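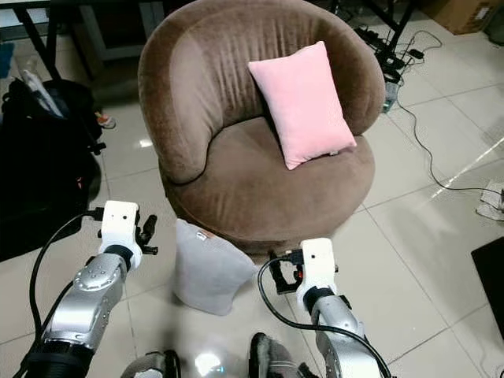 *Reading time: 2 min*

**Figure 2.** Head-camera view during the cushion task. Both grippers are near the gray cushion at the foot of the chair; the pink pillow is on the seat.

### 3.2 Collection of Demonstrations

All demonstrations were recorded on the two-arm Ruvance platform by teleoperation. The operator moved a pair of leader arms, and the robot arms followed. We stored joint positions, gripper opening, and the head-camera stream under a common clock. Wrist motion was limited in software to keep the gripper cables from being pulled tight during large rotations.

The cushion task asks the robot to pick up a soft item from the floor and place it on the seat of a chair. Figure 2 shows one state with the gray cushion upright against the lower front of a brown velvet barrel chair. The seat is partly taken by the pillow, which leaves the left half of the seat as the natural target. The curved back and rounded arms restrict the approach: a gripper that comes in low from the side meets the arm of the chair before it reaches the seat. Operators were told to lift first and move inward second, but were otherwise free to choose their own grasp.

We collected 663 episodes with two operators, D. Keskin and M. Kovalchuk. An episode was kept if the cushion ended fully on the seat and both grippers were clear of it at the final time step. After this check 600 episodes remained. Failed episodes were stored separately and are not used in any result reported here. Episodes with a failed first grasp followed by a successful second one were kept, as we wanted the policy to see recoveries – the earlier Tornport set had almost none, and policies trained on it tended to stall after a missed grasp.

Floor clutter was not cleared between sessions. In Figure 2 a black bag, a power strip with its cables, and a crumpled white cloth are all within view of the head camera. Glare on the glossy tiles was also left in the data, and no polarizing filter was fitted. Color jitter was applied at training time only; the stored video is unmodified.

Each episode carries a short text instruction and a label for the arm that made first contact with the cushion. Labels were entered by the operator directly after the episode and checked by K. Hayashi against the video. Where the two disagreed, the video label was used. Contact by both arms within the same video frame was labeled "both". We did not label grasp points, as the outline of a soft cushion changes under load and a point marked before contact has little meaning once the fingers close.

The split into training and validation sets was made by session, so that episodes sharing a floor layout never appear in both.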